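Teaching the arm to pick: a few things I wish I'd written down sooner

I've been driving our practice arm by remote for most of the winter now (in the simulator, before Kobina Quansah lets me anywhere near the real one at Setham) and people keep asking me for tips. So, in no sensible order, my tips! The job is getting little round parts out of the feeder and into the blue tray.
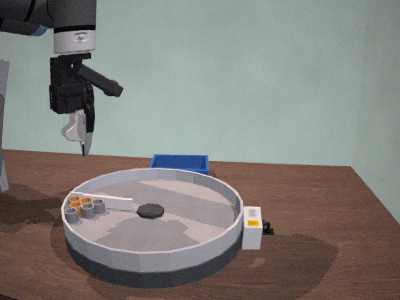
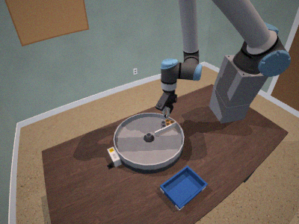
Two views of the feeder, the arm and the blue tray.

Park high. Start every go with the gripper well up and off to one side, then come down over the part you want. If you start low you'll clip the rim, and that's a take in the bin.

Pick your part before you touch the controls. When they're all huddled together I go for one on the outside, with a gap on at least one side for a finger. Going into the middle of the huddle is asking for trouble, and I still do it when I'm tired.

Watch the bar! If a part is snug up against it, leave that one till last or your fingers will be fighting for room.

Use two views. I line up left and right in one, then check my height in the other. Aba Gbeho manages with one and I have no idea how.

Slow down at the end, not all the way through. My first 289 takes were one long crawl, and the arm learnt to crawl as well, bless it. Go across at a decent lick and save the dithering for the last little bit above the part.

Don't wiggle. If you miss, lift off and come in again cleanly. Lahcen El Khatib reckons 700 tidy takes beat 1,000 scruffy ones and I'm with him on that.

Have a break after 5 bad ones in a row. Tea, biscuit, stare out of the window, whatever suits.

Oh, and vary where you let go in the tray. I dropped everything in the same corner for all of December and had to redo the lot.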